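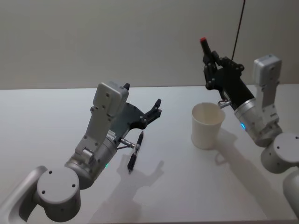

Giving Up Paper Cups, a Progress Report

22/04/2018

In February I decided to stop buying coffee on the way to work. I had added up my bank statement, a thing I do once a year in the same spirit other people go to the dentist, and learned that I had bought 187 coffees in twelve months. They came from the Uvora on the corner, in white paper cups, and I could remember maybe four of them.

So the plan was simple. I would make coffee at home, put it in a travel mug, and carry it to the train like an adult with a pension.

The first travel mug leaked. It leaked in a slow and thoughtful way, so that I got all the way to Prasden station before my bag began to smell like a break room. I lost a library book and the good half of a sandwich. The library was very decent about it and charged me nineteen dollars.

The second travel mug did not leak, and I want to be fair to it. It had a lid with a locking ring, a sliding tab and a rubber plug on a hinge. It kept coffee so hot that I couldn't drink any until lunch, by which time I had bought a coffee. Cleaning it took a bottle brush and a cotton swab. I know there are people who enjoy taking a lid apart over the sink at ten at night. I have read their reviews. They give five stars and mention the gasket by name.

Then there was the coffee itself. I own a Lombardi stovetop pot that came with the apartment, or at least was in the apartment when I arrived and has never been claimed. It makes one cup and a bit. The bit goes on the stove. I tried fine coffee, coarse coffee, less water, more water, and lifting the lid to look, which the internet is firmly against. What came out tasted like a campfire that somebody had put out with coffee. I drank it every morning for three weeks out of stubbornness, and by the end I had started to like it, and that worried me more than the taste had.

I also hadn't thought about the walk. It turns out I wasn't buying coffee on those mornings so much as buying six minutes. You stand in line. You look at the muffins. You aren't at home, where there's laundry, and you aren't at work, where there's work. With a mug in my bag I had no business going in, so I got to the platform six minutes early and stood in the wind with everyone else who had their lives together.

Around the fifth week I tried going in with my own mug. Uvora has a sign saying they'll take ten cents off if you bring one. The first time, they made my drink in a paper cup, poured it into my mug, threw the paper cup away and took off the ten cents. I thanked them. I didn't know what else to do. The second time I said something, in the voice I use for returning shoes, and they filled the mug straight from the machine, overfilled it, and wiped it down with what must have been the paper equivalent of two cups.

It has gotten better since. They know the mug now. They don't know me, but when the mug comes up on the counter somebody reaches for it, and I get a medium for the price of a medium less ten cents. If I keep this up for 992 visits I will have saved enough for a modest dinner with no wine.

I did look into the paper cup question properly, by which I mean I read for an evening. Most of them have a thin plastic lining, so a lot of places won't recycle them with regular paper. Our building has a blue bin with a picture of a cup on it, and a notice taped over the picture saying no cups. My sister-in-law's town, Nullurdale, takes them but wants the lids off and the sleeves in a different bin. She keeps a chart on the fridge.

Where things stand: three mornings a week I make the campfire coffee at home and drink it sitting down, from an ordinary mug with a chip in the handle. The other two I go to Uvora with the travel mug, stand in line and look at the muffins. The locking lid lives in a drawer. I carry the mug open and walk slowly, and I've only ruined one shirt.

The muffins are a separate line on the bank statement. I haven't added those up yet.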